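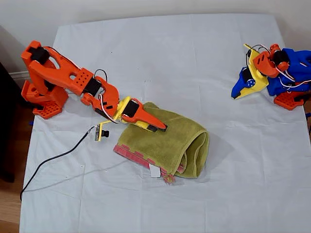

Figure 5.1 A green towel on a covered table.

Chapter 5
Cloth in the Home

Think for a moment about everything you touched before breakfast. There was the sheet, the pillowcase, the bath towel, your shirt, maybe a dishcloth if it was your turn at the sink. Most of us have handled a good 10 pieces of cloth before we've said a word to anybody, and we couldn't describe the weave of a single one! In this chapter we're going to slow down and look at them properly, the way Orla Mac Suibhne's grandmother did when she bought linen in Jirnport on a Saturday (you met her in Chapter 2, arguing over the price of thread). 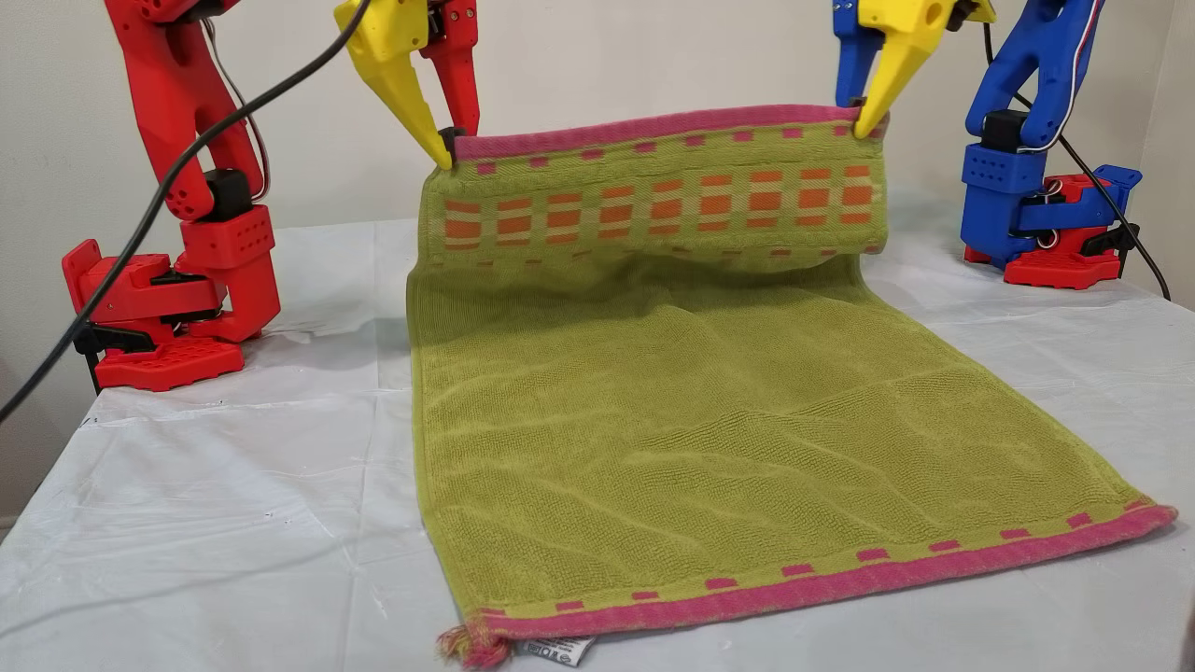
A woven cloth has two sets of threads. The warp runs the length of the loom and is held tight, and the weft goes over and under it, back and forth, until there is enough to cut. Terry cloth adds another warp, left slack so that it stands up in little loops, and those loops give the water so much more thread to cling to. Microfiber works in a similar spirit, with very fine man-made fibers that leave tiny gaps for water to creep into.

Before you read on, find an old towel at home and pull at it gently, first along its length and then corner to corner. Keep a note of which way it gives more, as we'll come back to it in the exercises.
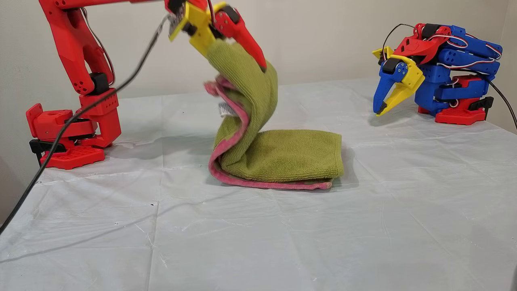 5.1 Fibers and Yarns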